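Teaching the arm to leave the tablecloth alone

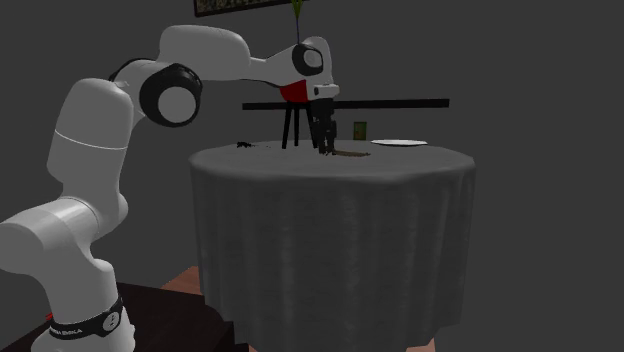 Cilten Shared Workshop, Robotics Evening Group

25th January

I promised in my last post that I would write about the simulation part of our build, and a few people have asked me when it is coming. So I will try to explain where we are, and also what went wrong, because I learned more from that part.

For those who are new: in our workshop we want to make a small station which can pick up light things from a table and put them in another place. The real arm will be the one we are building from the Stender kit, with our own printed parts for the wrist. But the kit is not finished (two of the joints are still in a box), so I decided to practice in simulation with a Franka model. It has more joints than ours and it is much nicer than ours. Hiba Khalaf said to me that this is like learning to drive in a car you can not afford. I think she is right, but the method for planning the movement is the same, and this was what I wanted to learn.

The table is round and has a gray cloth to the floor. Our real table in the workshop is square and has no cloth. I took the round one from a set of ready rooms, and I liked that it was difficult. With a bare table the collision shape is easy, a flat plate and some legs. With the cloth you must decide how much you believe in it. At first I gave the full cloth shape to the planner, with all the folds, and one plan took so long that I went to make tea. Now I use a simple cylinder a little larger than the cloth, and the planner is happy again.

The object I care about at the moment is the flat brown one under the gripper. I chose it because it is the worst thing on the table for two fingers. It lies almost on the surface, so the fingers have to go very low, and a mistake of 3 millimeters is already too much. If they stop too high, they close on air. If they go too low, they push into the table and the simulated forces become crazy. One time the whole arm was shaking like a washing machine and I had to close the program.

What helped me was to split the approach in two. First the arm goes fast to a place above the object, with the gripper pointing straight down. Then it goes down slowly in a straight line, and in this second part the planner is not allowed to be clever. Before, I gave it only the final pose, and it found very strange ways to arrive there. Several times it came from the side and went through the black stand at the back of the table, which I had forgotten to add to the collision list. I was blaming the planner for one whole evening. It was my list.

The stand is now in the list, and it makes the work harder, because the long bar is at the level of the wrist. From some directions there is not much room. I was thinking to delete it, but Hiba was against this. On our real table there will be the lamp holder from Vadano in almost the same position, and she said that if I remove every difficult thing I will have a very good robot for an empty room.

Some numbers, for the people who like them. I ran 50 attempts with the same starting position, and after that I moved the brown object a little each time and ran them again. With the fixed position I had only 4 failures. With the moved object it was clearly worse, and I do not want to publish this number before I understand it. My suspicion is the angle. When the long side of the object is not in line with the fingers as I expect, they close on the end of it and it turns away. The green box and the plate I did not try yet. For the plate I think we need another idea, maybe to take it by the edge.

I also changed the light. It is quite dim now in my room, and I made it so for the camera tests, to see if the detection still finds dark things. The small black object on the left is a problem for it. In bright light it was found without trouble, but in the dim light it often gets lost. The white plate is always found, of course.

For the detection I use the small network which Shi shared with our group, trained again with 3000 rendered pictures. Rendering them took one night on my old computer, and my room was very warm in the morning.

Next I want to write the grasp angle part properly, and then put our own arm model in place of this one. Our arm is shorter, so I am a little afraid that the far side of the table will be out of reach. If the last joints are mounted by April we can try the slow downward movement on the real one, with a piece of foam under the object for the first days.

If somebody has experience with flat objects and two fingers, please write me in the comments. I read all of them, also when I answer slowly.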